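3.2 Where small things get put down: trays and the kitchen worktop

9 min read
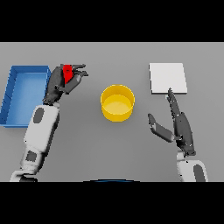 Figure 4. Shallow, open-topped blue tray on a plain grey surface, seen from above.

The second strand of the Ultstead study dealt with what people call clutter, and where they think it ought to go. Section 3.1 covered hallways. Kitchens turned out messier, both as rooms and as data.

We had 24 households in Ultstead and 30 in Markitley, all with at least one adult working away from home. Each kept a put-down diary over the month of November. The instruction was short: write down any small item left on the worktop overnight, and where it ended up by the next evening. Keys, post, batteries, school letters, half a packet of seeds. In total 3,087 entries. A few were unreadable and we left those in the count but not in the tables, see the note at the end of the section.

First finding, fairly plain. Homes that kept an open tray on or near the worktop moved things on sooner than homes using a drawer. Lidded boxes did worst. Several people wrote that a lid made the thing inside feel dealt with, so it stayed there. One Markitley diary has the same gas letter in the same tin for the whole month.

Depth seemed to matter as well. With a shallow tray you see the lot at a glance and it looks full quickly, which people found annoying and useful in the same breath. Deep baskets swallowed things. We did not set out to test depth and the homes were not sorted by it, so treat this as a hint only. Ongart made a similar point in his earlier work on the flats at Siriwan, where tenants with low trays by the door cleared them before bed and those with tall pots did not (Somkiat Ongart, personal notes, used with permission).

Colour came up more than we had planned for. Diaries had no question on it. Even so people kept mentioning it, mostly to say that a tray which matched the worktop got ignored, or got things piled next to it instead of in it. A bright one was "the place". One household swapped a cream tray for a red one halfway through and reported fewer arguements, though they also had a visitor staying and it is hard to pull the two apart.

Second finding, less tidy. Who empties the tray? In most homes one person did it, and that person was usually the one who had bought it. Where two adults claimed the job the tray was slower to clear. We are not sure why. Could be each waiting for the other. Could be the diary itself, as some pairs filled it in on alternate days and may of missed items in the gaps. The follow-up talks at Zumolska, held with a smaller group, should help here and are reported in section 5.

Children's things were a problem throughout. A hair clip on the worktop was written down by some and not by others, who said it lived there. We took the diary keeper's word for it. This will have pushed the family homes down a bit compared with couples and people living alone, and any gap between those groups in Table 2 should be read with that in mind.

Note on unreadable entries: mostly water damage, one dog. Kept in the overall total, dropped from Tables 2 and 3.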